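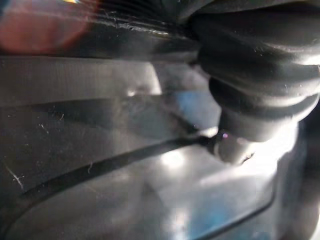

Jun 5, 2019

4 min read

Rain again, so the garden stayed as it was and I spent most of the day on Mum's accordion. I've put this off since February. It came back from Kencombe in the boot of Babita's car with the case tied shut with string, and it has been under the spare bed ever since. The bellows are the trouble. I had in my head something like the black rubber sort, round fat folds one on top of another with dust on them, the kind you could wipe down and forget. Accordion bellows are cardboard and cloth with leather at the corners, and the leather on this one has gone to powder along one side. When I pressed it shut with the air button up I could feel it leaking on my wrist.

I rang Lambrakis, the repair man in Elleck. He asked for the make and I told him there's no badge left. He asked how many folds and I had to go and look. He said new bellows would cost more than the instrument is worth, but he could re-tape the corners and do the gaskets, and he'd need it for 10 weeks as he has a queue. I said I'd think about it. He was quite nice about it and told me to keep it upright and away from the heater, which I've done. It's now standing behind the lounge chair.

Took the pins out after lunch and had a look inside. The reed blocks are held in with little hooks. Some of the wax has cracked. There was a bus ticket in there, folded very small, with no date I could read, and I put it in the envelope with her sheet music. I didn't find the cause of the stuck note, which is the low one she used to skip over by playing the one beside it. I thought for years that was how the tune went.
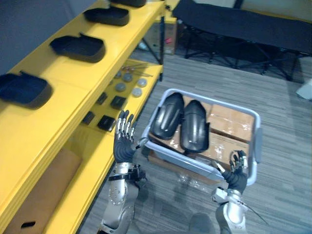 I put the pins back in the same order they came out, having laid them on a tea towel. One is shorter than the others and I don't know if it's a replacement or if it always was.

Babita Rawat rang at four. She remembers Mum playing at the hall when we were 14, the year the power went off and they kept the dance going with torches. I remember the torches and I remember being embarrassed, and I'd forgotten that Babita danced with the man from the feed store. She thinks I should pay for the repair. She also thinks I should learn to play it, and offered me her cousin's old lesson books. I said yes to the books. They're for the 32 bass and this has more buttons than that, but she says the fingering starts out the same.

Walked up to the shop between showers for milk and stamps. The creek is over the lower path and somebody has put a branch across it as a warning. Paid the water bill. Soup for tea, the last of the pumpkin.

Had another go at the tune after the dishes, just the right hand, with the bellows hissing. I got as far as the turn. The neighbour's dog started up, so I did up the straps.

Ring Lambrakis in the morning and ask if he'll take a deposit. Ask about the short pin as well. Return the library books, 5 of them, all late.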